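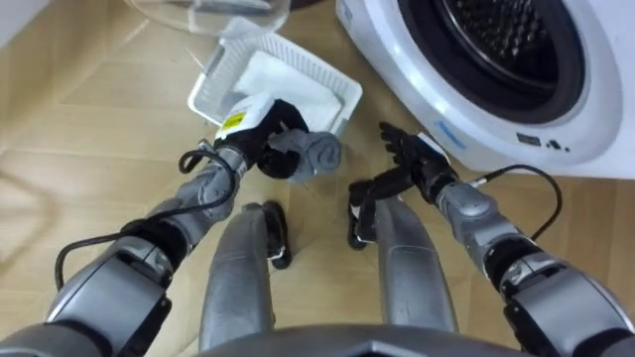 ## 6 mai 2021 - salle du bas, Watthorpe

Arrivé tôt pour relancer la pile avant les autres. Le planificateur démarrait mais la main gauche ne répondait pas au test d'ouverture. Le pilote chargeait encore l'ancien fichier de calibration, celui d'avant le changement de poignet. J'ai corrigé le chemin à la main et noté de le mettre dans le fichier de lancement. Ce n'est toujours pas fait au moment où j'écris.

Le sujet du jour était la serviette grise roulée. Le module de saisie la traite comme un cylindre rigide, et pour l'approche ça convient : il trouve l'axe, il place la paume, il ferme. Le problème vient après. Une fois les doigts fermés sur le rouleau, le suivi d'objet continue de chercher le cylindre entier alors que la main en cache une bonne partie. L'estimation de pose glisse vers le panier, et le planificateur croit que l'objet s'est déplacé. Siamak Nouri propose de geler la pose dans le repère de la main dès que le contact est confirmé, et de ne plus écouter la caméra jusqu'au relâchement. C'est simple. Je voulais quelque chose de plus propre, avec un poids qui baisse selon l'occultation, mais je n'ai pas trouvé de bon réglage et j'ai fini par coder sa version.

Le seuil de contact reste à discuter. À 61 il se déclenche sur le tissu comme sur un doigt qui frotte contre un autre. Plus haut, il rate les prises molles. J'ai laissé 61 pour l'instant.

Autre point, la serviette blanche pliée dans le panier. La segmentation la confond avec le fond, blanc sur blanc. Myrto Zervas a relu les masques et trouve que les bords du panier sont bons mais que l'intérieur ne vaut rien. Elle veut ajouter la profondeur en entrée. Je suis d'accord, à condition qu'on ne touche pas au format des journaux, sinon il faudra tout reconvertir comme en octobre.

Repas rapide. Declan Keogh a appelé de Nustbridge pour demander si la branche de planification était fusionnable. J'ai dit non. Il reste un blocage dans le vérificateur de collisions quand les deux bras travaillent près des jambes, et je ne fusionne pas avec ça.

L'après-midi, bras droit dans le tambour. La porte ouverte est modélisée par un disque épais avec une marge, et la marge mange une partie du passage au-dessus du panier. Résultat, le planificateur échoue alors que le passage existe. J'ai réduit la marge du côté de la vitre et gardé l'ancienne côté charnière. Temps de planification : 668 ms avant, 394 après. Je n'attendais pas un tel écart, à revérifier sur d'autres positions de départ.

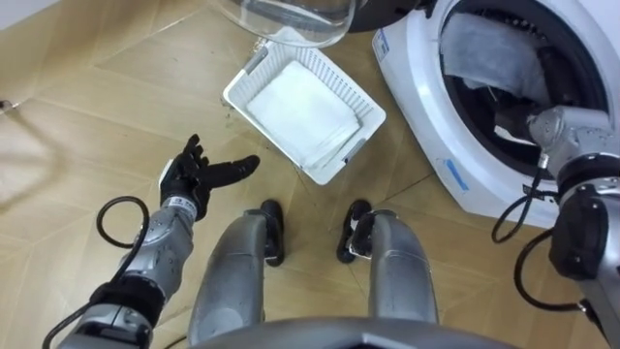

Cahier n° 8

Dans le tambour, la perception ne sert presque à rien. Il fait sombre, le linge blanc est plaqué au fond, et le poignet finit par masquer ce qu'on voulait voir. Clodagh Dolan a regardé les courbes avec moi et pense qu'il faut passer en commande d'effort à partir du bord de l'ouverture : avancer lentement, s'arrêter sur la résistance, fermer. J'ai écrit l'ébauche de la transition entre les deux modes. Il y a un saut de consigne au moment du basculement, parce que j'initialise l'effort à zéro au lieu de reprendre la valeur mesurée. À corriger demain en premier.

Le bras gauche, lui, doit attendre main ouverte, paume vers le haut. Dans l'arbre de comportement c'est un nœud sans condition de sortie autre que la fin du bras droit. Si le droit part en erreur, le gauche attend indéfiniment. Ajouter un délai maximum et une position de repli.

Les câbles ne sont toujours pas dans le modèle de collision. Getsemaní Alvarado a une méthode avec des capsules attachées à l'avant-bras, reprise du projet Manríquez. Elle m'envoie le code ce soir.

Journaux copiés sur le serveur, branche poussée sans fusion. Rentré à pied.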